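The Lending Shelf: How Four Towns Learned to Share Their Toys

Jan 20, 2025

Toy libraries have existed in this country for generations, but in many communities they remain less familiar than the book libraries with which they often share a building. In the Rokbridge district, that has begun to change. Four lending collections now operate under a common catalog, and 174 families hold an active membership card.

The first of the four opened in Rokbridge in a former shoe store on the main street. Its founders set a modest goal: to allow parents of children under six to borrow playthings for three weeks at a time, at no charge, and to return them for others. Gakarero followed the next year, in a room behind the public swimming pool. Bayram and Kudosa joined after the district agreed to cover rent and insurance at all four sites.

The case for lending is a practical one. A child of two may be absorbed by a shape sorter in the spring and have no interest in it by August. Families in small apartments have little room for things that are no longer used, and a well-made set of blocks can cost more than a household wishes to spend on an untested interest. A borrowed toy answers both concerns. It also gives grandparents and home day care providers, who made up a larger share of early members than the district expected, access to items suited to ages they do not serve every day.

Not every part of the program has run smoothly. In its first year the Rokbridge library lost track of 30 items, most of them parts of larger sets. A puzzle with one piece missing is difficult to lend, and a train layout without its bridge is a source of complaint. The library responded by photographing each set for its record card and by accepting incomplete returns without a fine. Parents had been keeping whole sets at home while they searched for a single part. Once the fine was removed, returns improved within a season, and many of the missing parts came back on their own.

Small pieces continue to demand the most staff time. Vehicles, pegs, figures and play food arrive in bags and coat pockets, and they must be checked for cracks and sharp edges before they are matched to their sets. Anything that cannot be matched within two months goes to a general play bin for use on the premises. These bins are often the most popular feature of a visit, particularly among children too young to care what belongs with what. 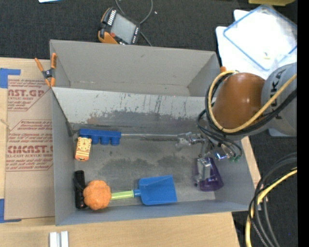
One mother in Gakarero said that she had joined for the large items, the balance boards and the play kitchen, and had been surprised to find that her son wanted to borrow the same plain wooden truck four times in a row. She asked whether the library might allow longer loans for a favorite. The request had been made at other sites as well, and members may now renew an item twice if no one is waiting for it.

Cleaning follows a written schedule. Hard plastic is washed in warm soapy water and left to air dry overnight. Painted wood is wiped with a damp cloth. Fabric toys are laundered after every loan, and for this reason Kudosa, which has no washing machine, does not lend them. Its members may reserve fabric items through the catalog and collect them in Bayram.

The district intends to keep the program at its present size for another year. Bayram has 151 items in circulation and Kudosa 114, and both sites have asked for shelving before they accept further donations. Residents who wish to give toys are asked to call ahead.

Reader comments

mapleporch: We use the Bayram one every other Saturday. Please bring back the evening hour, those of us who work weekends can't make it otherwise.

T. in Kudosa: The renewal rule is a big help. Does it cover the outdoor toys too? The card doesn't say.

oldblocks: I have two boxes of wooden blocks from when my kids were small. Called and was told to wait until spring, so that's what I'm doing.

Contact the editors | Copyright 2025, all rights reserved | Back to top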